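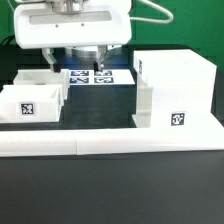

## 4. Equipment budget

The department allowed one purchase round, closing in October. Quotes were requested from Cotard and Trimby for spare gripper fingers, trays and printed marker plates. Both priced the fingers as sets. Trimby was cheaper per set but required a minimum order of 10, so Cotard was selected.

| Item | Supplier | Qty | Total |
|---|---|---|---|
| Finger set | Cotard | 3 | $344 |
| Open-top box | in-house | 20 | material only |

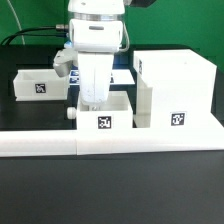
Boxes and trays are treated as consumables. The fingers are the main recurring cost, and a full set is replaced even when only one finger is worn. Marker sheets are printed by the department and carry no charge.

### 4.1 Deferred items

- Second camera mount (Barros, quote expired)
- Longer front rail, one piece (Meletti, no stock)

Both items move to next term's request. Shipping is not included in the table.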